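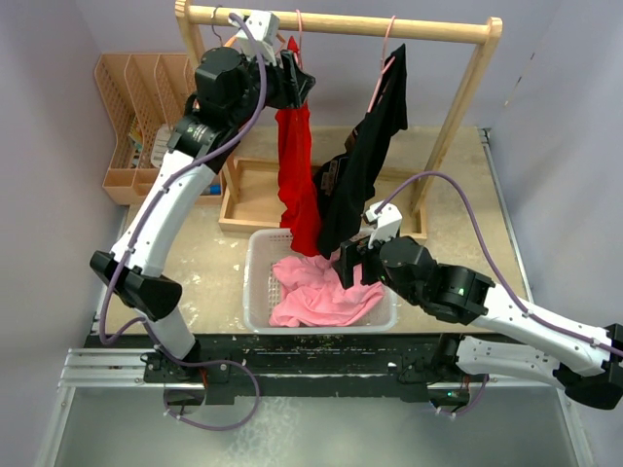
Both arms at the rack, basket in the middle.

Semunlow Student Robotics Board > Project Help > Two-arm laundry project, is it worth entering?

benchwarmer_ok
Posted 1/24/18
Our club has to pick one project for the March showcase and the laundry one is winning the vote. Two arms, a little wooden clothes rack, some clothes on hangers, a basket. The pitch is that the arms handle the clothes between the rack and the basket with no help from us.
I'm on the team and I'm not sold. I have watched a lot of attempts at this and what I mostly see is cloth doing whatever it wants. Has anyone here taken a fabric project to a showcase and not regretted it?

gradient_decent
We did towels last year at Clirico. Regretted it. Flat towels on a flat table, too, no hangers. You're adding a rod, hooks and a second arm. Why?

benchwarmer_ok
Because the other idea was sorting blocks and everybody sorts blocks.

tapeandzipties
Everybody sorts blocks and the blocks get sorted. Just saying.
Looking at your picture, the red one and the black one are touching at the bottom. How does your software know where one stops and the other starts? Pink cloth in the basket, pink hangers on the rod. I'd swap one of those colors before doing anything else.

mod_lefty
I'll argue the other side. Judges at our regional have seen blocks for years. A cloth project that works half the time got more questions at the table than anything else in the room. The Buschmann award even has a line on the score sheet for difficulty of task.

gradient_decent
A line worth how much, though? Ours was 12 points out of 100. Reliability was a lot more than that. You can't live off the difficulty line.

mod_lefty
Depends on the event. Read your own sheet.

benchwarmer_ok
Ours is run by Nostum and the sheet isn't posted yet, so that's no help. Colors is a fair point. The hanger colors came from whatever was in the pack.

quietservo
What are you counting as a success? I ask because I've been burned by this. A team in our building claimed 500 runs, and when you read the poster a "run" was any time the gripper closed. Whether it closed on a shirt was a separate matter.

benchwarmer_ok
That is pretty much the fight we're having. Half the club wants to count it if the garment ends up in the basket. I want the hanger to still be on the rod too, otherwise you've just yanked everything down and called it laundry.

tapeandzipties
I would yank everything down. That's how I do laundry.

quietservo
Put your rule in writing before you collect anything. Changing it later looks bad even when you mean well.

wristroll
Different worry. The right gripper is down over the basket and the left one is up by the rod. Do they ever need the same space? With 2 arms that close together we spent most of our time on them staying out of each other's way, and the cloth part came second. Also watch that cable loop at the front left. I don't like a loop that wide near the edge of a table.

benchwarmer_ok
I'll bring up the cable on Monday. For the shared space thing, the plan on paper is that one arm waits. I don't know that the plan on paper has met the arms yet.

mod_lefty
Then do that first, with nothing on the rack. If they can trade places cleanly, add one garment. I still think you should enter.

gradient_decent
And I still think you should sort blocks. Or at least cut it to one garment and say so on the poster. One shirt off one hanger, same spot every time, is a project I'd believe. A full rack by March I would not.

benchwarmer_ok
One garment I could vote for. The others will say it looks too easy – they haven't tried it with the black one. I'll take it to the meeting and post the rule we settle on.

quietservo
Post the failures too please.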